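Care of Satin and Satin-Weave Textiles: Washing, Drying, Pressing and Storage

Textile Loan Collection, Trara Community Arts Center
Guidance Sheet 17, revised April

Scope

This guidance applies to all borrowers of satin and satin-weave items from the Textile Loan Collection, including drapes, table covers, costume lengths and uncut yardage. It covers polyester, acetate and silk satins. Velvet, brocade and beaded items are covered in separate guidance and should not be treated according to the steps below.

Borrowers who are uncertain of the fiber content of an item should consult the tag sewn into the hem. If the tag is missing or cannot be read, the item should be returned unwashed with a note to that effect.

Before You Begin

Satin owes its sheen to long threads that lie across the surface of the cloth. These threads snag easily. Remove rings, watches and bracelets before handling, and clear the work surface of pins, staples and rough objects. Hands should be clean and free of lotion.

You will need:
A large basin or a clean bathtub
Mild liquid detergent without bleach or brightener
Two or more white cotton towels
A plain cotton pressing cloth
An iron with a low heat setting
Acid-free tissue paper
A cardboard tube, if the item is longer than it is wide

Step 1. Inspect the cloth

Spread the item under good light and look it over on both sides. Stains on dark satin are often easier to find when the cloth is tilted so that light falls across it at a low angle. Mark any stain with a loop of white basting thread placed in the seam allowance or hem nearest to it. Do not use safety pins or adhesive labels.

Pulled threads must not be cut. A pulled thread may be eased back by stretching the cloth very gently along the grain. Longer pulls should be reported on the return slip.

Step 2. Test for color loss

Dampen a corner of a white towel with cool water and a drop of detergent. Press it against an inside seam for one minute. If color transfers to the towel, stop and return the item for professional cleaning. Dark blues, reds and blacks require this test every time, even when the same item has passed it before.

Step 3. Wash

Acetate and silk satins are not to be washed by borrowers. Polyester satin may be washed by hand in cool water.

Fill the basin first, dissolve the detergent, and then lower the cloth into the water. Move it slowly back and forth for three to five minutes. Do not rub the cloth against itself, and do not wring it. Drain the basin and rinse with fresh cool water until no suds remain.

Satin should be washed separately from all other fabrics. Coarse or matte cloth can dull the surface, and zippers or hooks will almost certainly mark it.

Step 4. Remove water and dry

Support the full weight of the wet cloth with both arms when lifting it. Lay it flat on a dry towel, roll the two together, and press along the roll with the palms. Repeat with a second towel.

Hang the item over a padded rail, away from direct sunlight and heaters. Clothespins leave marks and are not permitted. Tumble drying is not permitted at any temperature.

Step 5. Press

Press while the cloth is very slightly damp, wrong side up, with the pressing cloth between iron and satin. Use the lowest setting. Lower the iron, hold it for two or three seconds, lift it, and move to the next area. Sliding the iron may stretch the weave and leave shiny tracks on the right side.

Keep steam and water spray away from silk and acetate, as both can leave spots.

Step 6. Store and return

Rolling is preferred to folding. Lay tissue over the right side, roll loosely around the tube, and tie with cotton tape. Smaller items may be folded over pads of crumpled tissue. Items kept for longer than one loan period should be refolded along different lines each month.

Do not store satin in plastic bags. Return each item in the cotton bag supplied, with the completed slip placed in the outside pocket.

Questions about a particular item may be put to the loan desk during opening hours. Please quote the number on the hem tag.

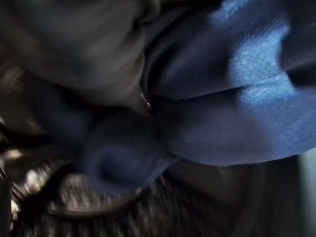

Comment from Helmut Schmieder: I would add to Step 5 that a folded towel under the satin helps with thick hems. On a hard board the hem edge always printed through to the front for me, even on the lowest setting, and the towel cured it.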